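Checking a hand-held gripper before a recording shift

Applies to: Hilum hand-held grippers, two-finger type, with wrist camera
Maintained by: Heriberto Benavides, Rirnex workshop

Scope

This page sets out the inspection to be done on each gripper before it is issued for recording, and again when it is returned. It covers the fingers, the pads, the linkage, the camera view and the work surface. Battery and storage card checks are on the Cliltberg dock page and are not repeated here.

The rule behind the procedure is short. A gripper that fails any numbered step is tagged and put on the repair shelf. It is not adjusted at the recording table, and recordings are not started "to see how it goes".

What you need

A clean lint-free cloth, a 2 mm hex key, a small torch, a steel rule and the log sheet for the gripper. Solvent cleaners must not be used on the pads. Use water with a drop of washing-up liquid and let the pads dry fully.

Step 1. Open the fingers and look at the view

Power the unit, release the trigger and let the fingers open to their stop. Hold the gripper over the bare part of the table at normal working height. Both fingertips should be in view, with their tips at much the same level. If one sits clearly higher than the other, the linkage has slipped or the camera mount has turned. Tag the unit.
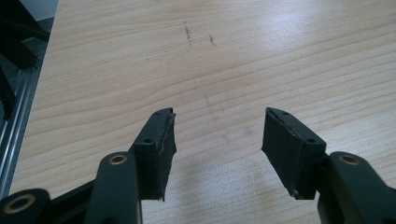
Pad condition is judged by eye and by fingertip, in that order. Use the torch at a low angle and look at the edges of each pad before the face, as wear starts there. Slight fraying along an edge, as on the left pad, is recorded as grade 1. A small chip at a lower corner, as on the right, is also grade 1 provided it does not reach the gripping face. Grade 1 pads may be used, but the grade goes on the log sheet for each side separately. A pad that lifts from its holder when pushed with a fingernail is grade 3 and must be replaced, whatever its face looks like. Always replace pads in pairs — a new pad opposite a worn one changes the grip and makes the two sides hard to compare later.

Step 2. Check the joints

Wipe the brass bushings with the dry cloth. Do not oil them. Hold one finger link and try to rock it sideways, then do the same on the other side. Slight movement is acceptable if both sides feel the same. Uneven play is a fail. Check with the hex key that the pad holder screws are seated, using light pressure only. The holders will crack if the screws are forced.

Step 3. Cycle the trigger

Close and open the fingers fully 3 times with nothing between them. Listen for clicking and watch for one finger lagging. The pads should meet along their length. If they meet only at the tips, log the fault as "toe-in" and tag the unit.

Step 4. Check the table

Clear the working area for at least 400 mm on every side of the start point. Scuffs and dark specks that will not wipe off are left alone and noted under "surface", so that whoever reviews the recordings does not take them for small objects. Do not cover them with tape. Strong reflections should be reduced by turning the lamp, never by moving the table.

Step 5. Sign the log

Enter the cycle count from the display in full, with no rounding (for example 3,171), followed by the pad grade for left and right, the surface note and your initials. Blank boxes are treated as a fail at the Henao review. If a grade has changed during a shift, enter both values and the time at which the change was noticed.

On return

Repeat Steps 1 to 3. Store the gripper with its fingers open. Pads left pressed together over a weekend take a set and will not pass Step 3.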